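Speaker notes: Hay fever and house dust allergy, what the Illcombe service has learned
Talk for practice nurses and pharmacy staff, Stisevton Health Centre, July

Opening

Welcome everyone and thank the Stisevton practice for the use of the room. Mention that the session ends at 4.30 pm and that questions will be taken after each part.

State the scope clearly. The talk covers adults with a blocked or runny nose, sneezing and itchy eyes. Asthma and food allergy are dealt with in separate sessions.

Who we see

The Illcombe service sent a short form to 2,000 adults on its list, and 1,908 were returned. Of these, 354 people said that their symptoms lasted all year. Pause here. This group had often been treated as hay fever patients and had been given tablets for the summer only. 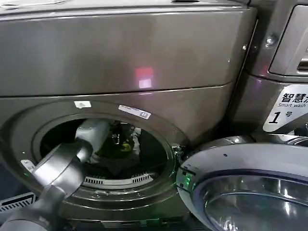
Patients with year-round symptoms should be asked when they feel worst. Sneezing on waking, or when the bed is made, may point to house dust mites. Symptoms that come on outdoors in May and June are more likely to be due to grass pollen. Some patients have both.

Advice for the home

Take these points slowly, as the handout gives them only in brief.

1. Bedding should be washed weekly at 60 degrees where the care label allows.

2. Pollen settles on sheets hung outside. In the grass season, patients may prefer to dry them indoors or in a tumble dryer.
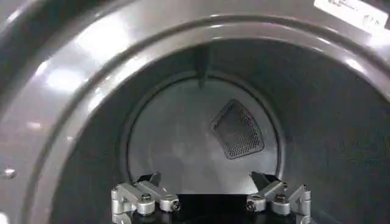 3. Mattress covers help some people and not others. Staff should not promise a result.

4. Pets should be kept out of the bedroom if the patient is allergic to them.

Using a nasal spray

Demonstrate with the empty bottle. Head slightly forward, nozzle pointed away from the middle of the nose, gentle breath in. A hard sniff carries the dose into the throat. Steroid sprays need daily use and may take two weeks to have their full effect. 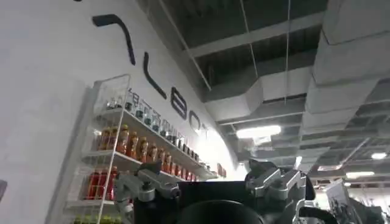

Remind staff to ask how the spray is being used before a change of treatment is considered. At the Nordin branch, 13 patients referred for a stronger medicine were shown the method again first, and the service now does this as routine.

When to refer

Symptoms on one side only, repeated nosebleeds, or wheeze and chest tightness should be passed to a doctor. Wheeze with difficulty in speaking is an emergency.

Close by giving out the Flelutia symptom diary and asking for completed feedback forms to be left at reception.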